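Two months on the kitting bench

The control boards for the Elletti damper drive used to be kitted entirely by hand at Flimmont. One person per bench took a board, a harness and a small leaded part, laid them out on paper, checked them against the card and passed the set on. A shift produced 200 sets if the harnesses were well behaved. They seldom were.

Since January one of those benches has had two arms on it. I wrote the work instructions for the old bench and was asked to rewrite them for the new one, so these notes are partly for my own use.
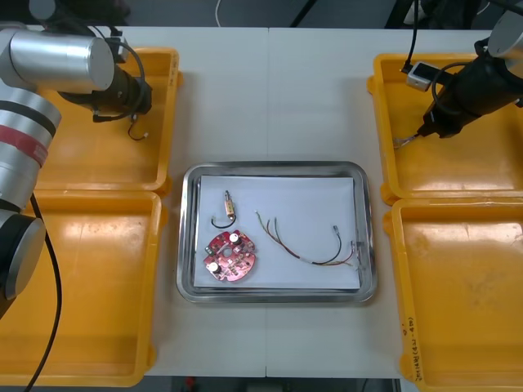
Filed under: Shop floor, Automation

The tray positions are now fixed. On the hand bench everyone moved them to suit their reach, and left-handers mirrored the whole layout. The yellow trays now go on the marks and stay there, with the steel tray in the centre. Old handwriting on the rims can stay. The program does not read it and we do.

Rigid parts were dealt with in the first fortnight. Wire is the slow part. A thin bundle takes a different shape each time it is put down, and the stripped ends catch on one another. The log for the first full month shows 1709 sets attempted and 161 stopped for a person to clear. Most of the stops carry the code for harness pick, a few the code for paper lifted with the part.

The job has changed more than the headcount, which is the same. The bench operator used to handle every piece and now handles the awkward ones. That means longer spells of watching, then a stop, then a decision about whether to re-lay the wires or pull the set. Watching is tiring in its own way. We moved the changeover from two hours to one after the second week, and the late-afternoon errors on the inspection sheet went down.

Pay grades have not been settled. Clearing a stop needs the Urnetti panel training, and the old grade did not include it. I have put this in writing to Barros, who run the site contract, and have had an acknowledgement.

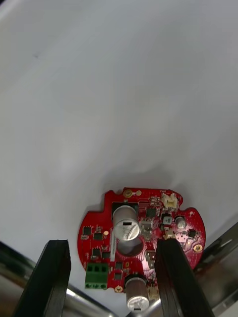 Odair Sales disagrees with me about the boards, and his view is that we gave the easy half to the machine and kept the half that hurts the wrists. A round board with tall capacitors on it was never what sent anyone home sore, he says, and if the arms cannot manage the harness by summer the rota should be cut to half-shifts on that bench.

I think he is right about the wrists. On the rota I would wait for another month of stop codes, sorted by harness batch, before changing anything. The revised instruction is at issue C and the tray marks are on page four.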